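About Zarken

We're a small tea room and evening school in Skesalow, and we love a good brew!
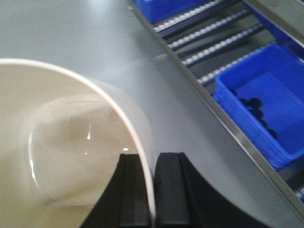 How we started

Ursina Moser began teaching people to blend their own tea in her kitchen, with 2 kettles and far too many jars. Emanuel Bucur came to the first class, stayed to wash up and now runs the shop side (he still washes up).

What we do now

Classes run every August for up to 30 people, beginners very welcome. Our library has 900 books on tea, and you can borrow any of them!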